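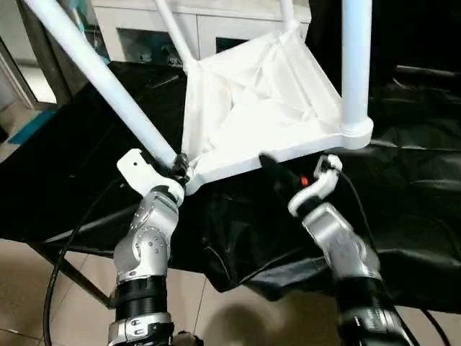 Corinne Aldous

Monday, February 22, 2021

Back on the leg job for the Rurmont set, and I had forgotten how much of this work is in your own shoulders. I drove both arms by remote control all morning, and by lunch my neck was complaining more than the motors were. Still, a good morning! The delay Vanlow patched on Friday is gone as far as I can feel, and the left arm goes where I mean it to, so I could spend my attention on the task itself.

What I keep relearning is that the holding arm matters as much as the one doing the work. If I let the left one go slack while the right one pushes, the whole piece creeps across the plastic and I end up chasing the corner, and then the robot gets a lovely recording of me chasing a corner. I threw out three runs for that. After that I made myself settle the left grip first, stop, breathe, and only then bring the right arm in – slower, but much easier to watch back.

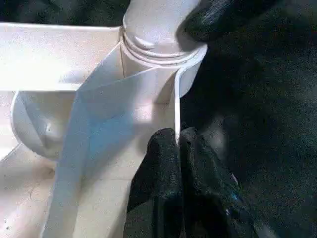

Wrist camera, fingers up against the ridged neck.

I went through the wrist video over coffee. It's very bright on the white plastic and very dark on the fingers, and I'd like to try the softer lamp before we record a lot more. The Dela Peña plan asks for 2,000 runs by June, so any change to the light had better come now. I also want the two of us who drive to agree on where a run starts. I've been starting with the leg already in the grip, and the notes from last week start with it lying down, and those are different lessons to be teaching.
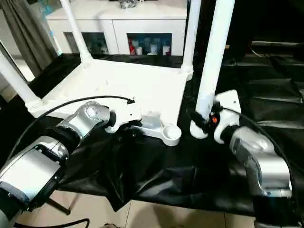 Word came back from Walludton this afternoon that they would keep both kinds of start but file them under separate names, and that they would rather have a slow run with one honest correction in it than a perfect one, as their arm never learned to recover from a bad angle until somebody showed it a few. I like that, and I may fish my three out of the trash.

Tomorrow: lamp, new folder names, a higher stool for me.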